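A Visit to the Treltanlow Games Fair

Posted August 10, 2020

I finally have time to type up my notes from the Treltanlow games fair, which I went to back in January. Most of what follows is from the Saturday-sized notebook I carry to these things, so it jumps around a little.

The fair is held in the old corn exchange in Plesthorpe. It is a small event. The sign at the desk said 362 people had come through the door on the first day, and by the look of the line on the second morning it was going to beat that. A day ticket was 4 dollars and got you a paper wristband and a program with the table map printed upside down.

The ground floor is dealers and publishers. Upstairs is all open play, with sign-up sheets taped to the wall beside the stairs. If you want a seat in a morning game, sign up before you look at the dealers. I did it the other way round and had to wait until the afternoon.
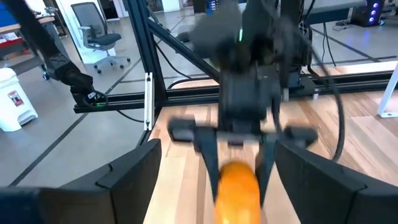
The dealers

I spent most of the morning at the used book tables. Prices were fair on boxed sets with wear to the corners and high on anything still in shrink wrap. I bought a hex-crawl module I used to own and a stack of blank character sheets from a game I have never run. One seller had 823 separate items on a typed list, sorted by publisher, and would pull anything you asked for from the crates under the table. I wish more sellers did this.

Dice were everywhere, as usual. I didn't buy any.

Jonura had the biggest publisher table. They were taking orders for the second printing of Vídalín, their fishing-village horror game, and had a proof copy out to read. The new layout puts the weather tables inside the front cover, where they should have been the first time. The index is longer too. I still think the chapter on boats is hard to follow, and the example of play stops before anybody goes to sea.

The afternoon game

My seat was in a Vídalín session run by Brynhildur Hjaltested, who wrote two of the scenarios in the book. Five of us played. We used the ready-made characters, and I had the harbor clerk, who can read and not much else. The rules took ten minutes to explain. You roll a small pool of dice against the tide number, and the tide number goes up every time someone leaves the village. By the end we were all afraid to go outdoors, so I would say the rule works.

She keeps no screen and rolls in the open. She also stops once an hour and asks each player what their character wants. I have since taken that up with my home group. 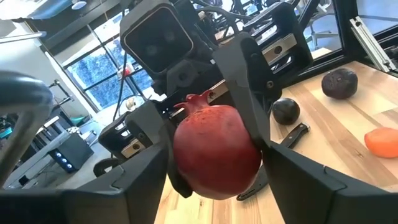
Can you play Vídalín with only two people?
The book is written for three to five players, but there is a short section at the back for one player and a GM, and it starts the tide number lower.

The talk

Grímur Overgaard gave the only talk of the day, on running long campaigns. His current one has passed 50 sessions. He spoke mainly about record keeping: one page per session, written the same night, with the names of everyone the party met. He reads the last page aloud before play starts. Questions ran over and they had to clear the room for the auction.

I left before the auction ended. The last lot I saw was a box of mixed miniatures, mostly unpainted.

Getting there

The station is a short walk downhill from the exchange. Parking behind the building fills up early. There is a coffee counter on the ground floor that takes cash only, and a bakery across the street that takes cards and has better sandwiches.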